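Simulated gripper keeps clipping the object next to the one I want

posted by brellska_bench in Home Builds, 6 replies hidden

Hello all! I'm building a small arm in our shared workshop at Bredell and I am having the time of my life with it. The real arm is still in bits on the bench, so for now I'm teaching it in simulation: a kitchen worktop, a few objects, and the view from a camera near the gripper.
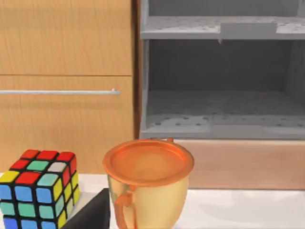

My trouble is with neighbours. When the cup stands alone the grasp works beautifully, but put the Rubik's cube close beside it and one finger comes down in the gap and shoves something. Out of 457 tries with both objects out, 297 ended with the cup lifted. The rest were mostly nudges, plus a few where the cup went flying (very funny, not very useful).

I've tried slowing the last bit of the approach and it made hardly any difference. Should I be making the fingers thinner, or is there something cleverer I can do in software? I'd love to keep the fingers as they are – I've already printed the real ones!

Kamata
Lovely project! Don't reprint anything yet. Before you touch the fingers, look at how wide the gripper is when it arrives. Most beginners' code opens it all the way every time, so both fingers swing out much further than the cup needs. Open to the width of the cup plus a small margin on each side and try again. I use 6 mm a side on mine and it's plenty.

The other thing is the angle. A cup with a round body can be gripped from any direction you like, apart from where the handle gets in the way, so turn the wrist until neither finger has to go between the cup and the cube. I try 4 wrist angles, throw out any where a finger would touch something, and pick whichever has the most room left. It's a short loop and it feels like magic the first time the hand turns itself!

Also check your collision shapes. If the simulator has wrapped the cup in a plain box, the handle side will be full of invisible corner and you'll get bumps against thin air. Turn on the collision view and have a look.

parum_tinkerer
just make the fingers thinner, mine are 3D printed and fine. or move the cube

brellska_bench
Kamata, you were right about the box! The cup was wrapped in a great big one, handle and all. I've swapped it for a cylinder with a little separate piece for the handle, and the odd bumps have gone. Wrist angles are next, probably this evening once the laser cutter people have cleared off and I can hear myself think.

Parum, moving the cube is cheating but I did laugh. I want it to cope with a messy worktop, as mine at home is never tidy.

One more thing while I have you: do you check for touching only at the final pose, or all the way down?

Kamata
All the way down, in small steps. Checking only the end will pass a grasp where the fingertip clips the top of the cube on the way in. Start the check from well above the tallest object, and let us know how the new run goes – I'd love to see the real arm have a go in December!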